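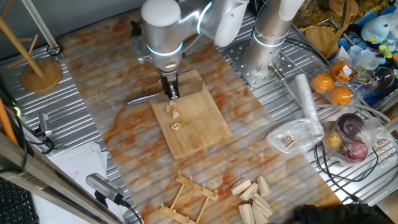
According to Dirk Verstraete, a cutting cell is only as good as its last check, and he asked that this be written first.

Prasto has now published the care routine for Kodura, its two-arm cell for cutting vegetables. The routine takes 25 minutes and is done before the first cut.
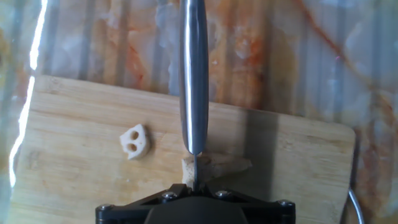
Solveig Söderlund

LUNDE, December – The operator begins with the gripper. All screws are tightened by hand, and the fingers are wiped and inspected for wear. After 500 cuts the finger pads must be changed. 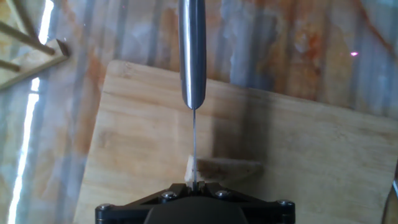

Setting the knife height

The blade is lowered slowly until it touches the board, and this position is saved as zero. A new board always needs a new zero. 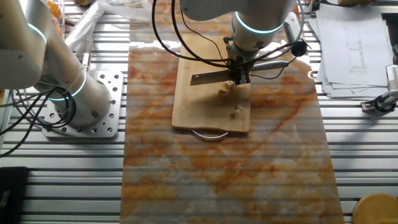
If the value differs from the day before, the operator repeats the step up to 9 times before calling service. The cables are checked last, with the arms at rest.

The routine is free for all Kodura owners and can be ordered from Gundora, our service partner.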